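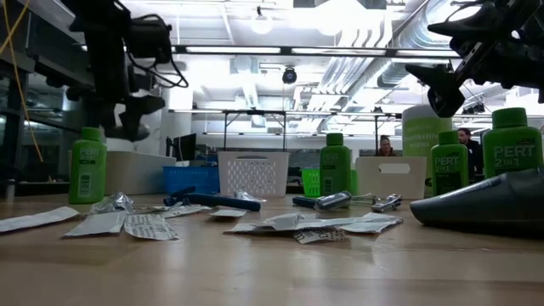
Tabletop with green PERT bottles, wrappers and storage bins.

Kiltlow – upgrade offer terms dataset

Kiltlow is a table of the terms attached to operating system upgrade offers sold with new PCs. It has 1518 rows. Each row is one offer as one manufacturer or shop published it, with the price, the shipping charge and the closing date kept in separate columns.

Files

offers.csv – the main table
sellers.csv – seller codes and full names
changes.txt – corrections by release

Columns in offers.csv

offer_id: whole number, never reused
seller: code, see sellers.csv
price: as printed, before tax
shipping: empty if the page gave no figure, 0 if it said free
refund: yes, no or unstated
closes: last day for claims
source: name of the saved page in the Skirum archive

An empty shipping field must not be read as zero. The first release mixed the two, and any totals made from it should be run again.

Collection

Pages were saved with Skirum and read by hand. Prices were typed in twice and compared with Jadoon, which lists every row where the two entries differ. There were 27 such rows in the current release, all settled from the saved page. Offers seen only in forum posts were left out.

Known problems

Nine rows have a closing date earlier than the opening date. The source pages say the same, so they stand as printed. Currency is not converted. Offers changed after launch appear once, with the later terms.

Loading

Any CSV reader will do. The text is UTF-8 and fields are split by commas. The Wulell importer stops at 200 characters per field and will cut long entries in sellers.csv – use version 9 or later, where the limit can be set.

Corrections

Send the offer_id and a copy of the page to Naveed Marwat. The next release is planned for April.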